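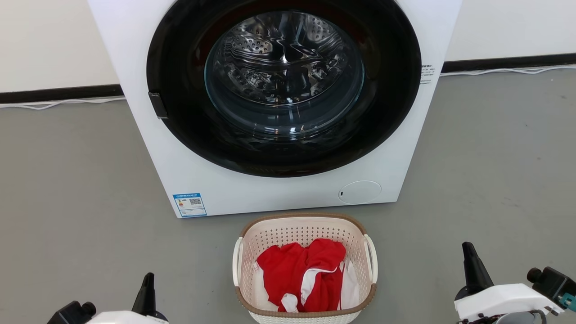
Photo: Kinnear laundry bay, Skomum site

Pre-purchase inspection, laundry handling robot (two-arm, Birura)
Status key: OK / HOLD / ASK

1. Floor level and clear in front of washer – OK
Smooth gray, a few scuffs. The quote has a line for "surface preparation." Struck out.

2. Cables off the floor – HOLD
White ones along the baseboard, both sides of the machine. Trunking is $154. Please buy it before the robot finds them.

3. Door latch within reach of left gripper – OK
Left side of the black ring, sticks out a little. Reach on paper is fine. Birura wants to sell us a "latch assist kit" for $502. Not this year.

4. Filter hatch access – ASK
Bottom right of the cabinet, at shin height. Who cleans it, the robot or us? The brochure is poetic on this point.

5. Basket type – OK
Plastic, two handles, perforated sides. We have 11 and they stay. Pletance offered "automation-ready" baskets, which have two handles.

6. Spare gripper fingers – HOLD
Budget for 4. The sales sheet calls them consumables, a word I would have liked to meet earlier in the sheet.

7. Mixed colors – ASK
Red garment and white fabric in the same basket. Sorting is a separate license. Get the price in writing before the whites go pink.

8. Emergency stop position – HOLD
Not on the drawing. No order goes out until it is.

Recheck items 2 and 8 in August, before the deposit.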